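Relemell says its new lacrosse showcase will fix fall recruiting. Coaches have heard that before

Another fall, another showcase that swears it's different.

Relemell, the event company behind a string of summer club tournaments, said this week it will stage a two-day recruiting showcase in October for high school juniors. Players will pay $650 apiece. For that they get a guaranteed number of shifts, a practice session run by college assistants, and a file of tracking numbers that the company says will follow them through the recruiting process.

The field is capped at 260 players, and the release calls that "intimate." Try finding your own kid on a complex with that many midfielders wearing the same reversible pinnie.

The games will be played at Doltulard, the turf complex that has become the default home for this kind of thing. It's a good place to play. It has lights, decent drainage and parking that only falls apart at lunchtime. It also has a habit of hosting events that promise a sideline packed with college coaches and deliver a few folding chairs and a sign-in sheet with a lot of white space on it.

Relemell says 17 college programs have committed to attend. It hasn't said which ones. It hasn't said whether a commitment means the head coach, the recruiting coordinator or a student manager with a clipboard, and it hasn't said whether those programs still have roster spots to give in that class. All of that matters more to a family writing the check than how many shifts are guaranteed.

The company's answer, when asked for a list, was that one would be posted closer to the event. Registration closes well before then. The refund policy allows a credit toward a future Relemell event, minus a fee, and no cash back once a player has been assigned to a team.

Then there's the technology. Okabe, which makes a sensor worn between the shoulder blades, will supply units to every player and grade each one on speed, change of direction and something it calls "field influence." Okabe describes that last number as a measure of how much a player affects the game when he doesn't have the ball. It would be a terrific thing to measure. The company won't explain how it's calculated, though, and the sample report on its website gives a goalie a higher score than anyone else on the field without explaining that either.

College coaches do look at speed numbers. They'd be foolish not to. But a straight-line sprint time has never told anybody whether a defenseman can slide on time, or whether an attackman who dominates a weak high school schedule can get his hands free against a long pole who's bigger than he is. Those are things you learn by watching, usually more than once, and preferably in a game where somebody cares about the score. 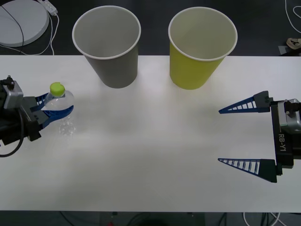
Showcase games rarely qualify. Teams are put together in the morning and forgotten by dinner. Feeders stop feeding, because an assist doesn't stand out from the far sideline and a goal does. Faceoff specialists can spend half a shift waiting for their turn. Short-stick defensive midfielders, the players college staffs complain most about not finding, tend to vanish altogether. Relemell says a "balanced substitution model" will take care of that, with coaches told to rotate by position. It has used the same phrase about its summer tournaments.

The second day will close with an all-star game, with the selections based partly on the Okabe grades. Players picked for it will be featured by Zerar, the recruiting website, which is also listed as a sponsor of the event. Zerar publishes player rankings. The company says its rankings staff works separately from its business side and that attendance won't help or hurt anyone's position.

Maybe so. It would be easier to accept if up to half of each showcase's all-stars weren't promised a new or updated Zerar profile as part of the package.

None of this makes the event a scam. Some kid will have a great weekend, get a call from a coach who'd never heard of him, and end up on a roster he loves. For everyone else, the list of attending programs would be a useful thing to see before paying. Registration opens at 9 a.m. on Relemell's website.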